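About Skedine

Skedine is a small lab that tests whether published robot learning methods do what they are said to do. We started because two of us, Prasetyo Sutanto and Sieglinde Ehlers, had spent too long trying to get other people's results to show up on our own bench. Sometimes they did. More often we got a robot that did a nice job in the morning and a poor one after lunch, and a paper that had no column for that.

We don't sell robots and we don't sell software. Companies and university groups send us a method, we run it on our equipment, and we send back a report. The report goes out the same way if the numbers are bad. Clients agree to that in writing before we plug anything in.

What we are working on now

Most of this year has gone into two-arm handling of soft objects. Cloth and other limp things are where the claims get large. A rigid block has one shape. A piece of fabric has as many shapes as you care to give it, and a method that has learned to grab it one way may have learned very little else.

The method we have on the bench is called Murkska. Its authors say a policy trained on 40 demonstrations can handle a soft item with both grippers, including the moment when both have hold of it at once. We were doubtful about the 40. We still are, a little.

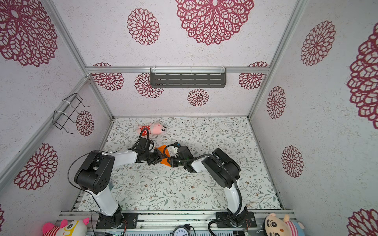 Our complaint about work in this area is mostly a complaint about scoring. Many groups mark a run as good if the object ends up more or less where it should be. Nothing is said about how many times the arms let go, or whether a person reached in to straighten things out between tries. Soudabeh Sadeghi, who runs our trials, wrote our scoring sheet, and it is a stubborn piece of work. A regrasp is logged as a regrasp. A hand inside the cell ends the run. A run that gets to the right place by luck is scored by its steps, and luck usually shows up in the steps.

So far we have logged 326 runs of Murkska under those rules. Here is what we are ready to say. The first grasp is good, better than we thought it would be. The second arm coming in to share the hold is the weak part. When it goes wrong, it tends to go wrong early, with the second gripper closing beside the material or pushing it out of the first one. The written claims treat the two grasps as one skill. Our logs say they should be reported separately, and we have asked the authors to do that. They were polite and said they would think it over.

We are not ready to say whether more demonstrations would fix it. People like to assume so. It would take a second round of training to find out, and that round is planned to start in September.

How we test

Every method gets the same cell and the same starting rules, and we don't tidy the background to help it. Gunther Schwerdtfeger built the cell and would like it known that he was not consulted on the wallpaper. 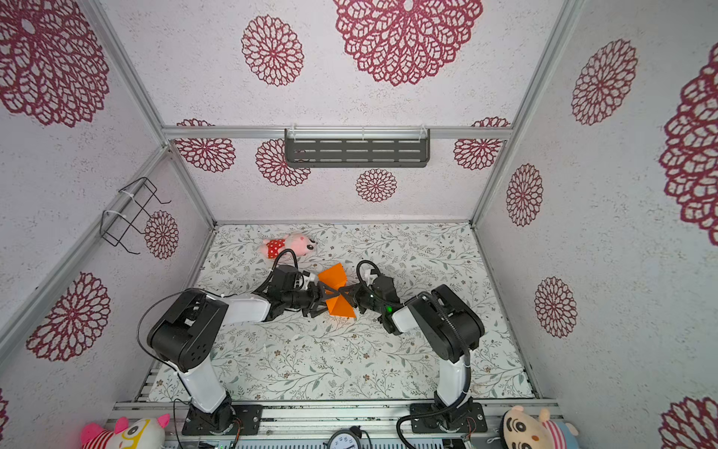
Background clutter is the cheapest test we know and one of the least popular with clients. A camera-based policy that only works over a plain gray table is a policy for plain gray tables. Our walls have big maroon medallions all over them, the floor mat is printed with leaves and little blossoms, and there is a pink plush toy in a polka-dot outfit lying on the mat right behind the left gripper while the arms work on the orange piece. Real rooms are messier than that. If a method can be thrown off by a stuffed animal, the buyer should hear it from us first.

We also repeat things. It makes for dull reports. When a client sends one video of one good run, we thank them and ask for the rest.

What we got wrong

We think a page like this should have a section like this. Our report on Kuhlmann, a grasp planner, was too harsh. Hannelore Kasten went back through the logs later and found that our own gripper calibration had drifted during the trials. We reran the work, corrected the report, and left the old version up with a note on it. Calibration is now checked at 7:30 before the first run, and the check is logged along with everything else.

With Furik, a force control method, we had the opposite trouble. We liked the results and didn't push hard enough. A reader pointed out that all our test items weighed nearly the same. The reader was right, and the report now says so at the top.

Working with us

Send the method, the training data and the exact claim you want tested, in one sentence if you can manage it. If the claim won't fit into a sentence, we will probably write back with questions before taking the job. We don't test anything we can't run ourselves, and we don't put our name on a demo.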